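4.2 Working practice at a shared table

The Modeck hand grippers come in pairs, and so do most of the mistakes made with them. Read this section before Thursday's session, when there is still time to be annoyed by it.

1. Agree who calls the moves. One voice. Two voices is a debate, and the grippers will lose it.

2. Close the fingers on cloth until the pads hold it, then stop. Squeezing harder improves nothing except your forearm.

3. Keep the second gripper out of the first one's path until the first has finished its lift. 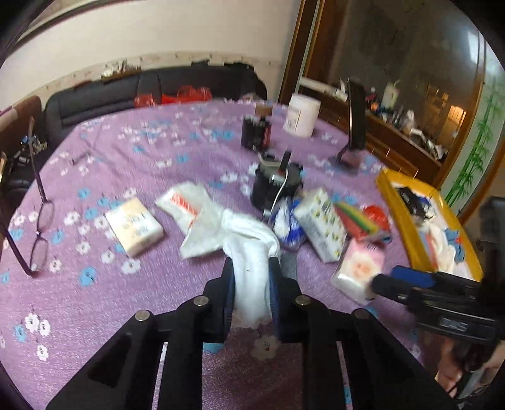 4. Leave household clutter where you found it. Tidying between takes feels virtuous and ruins the set.

5. Set down before you regrip. Passing an item in mid-air is covered in 4.5, which you have not read yet.

6. Rest both hands after 8 takes. The log sheet has a box for this, and we do look at it.

NOTE: Inspect the pivots every 3000 closures. If you have lost count, you are due.

CAUTION: Keep bare fingers clear of the linkages — they fold faster than you expect. Never pick up glass or eyeglasses with the standard pads. Order the Hiltel soft set, part 525, and wait for it to arrive.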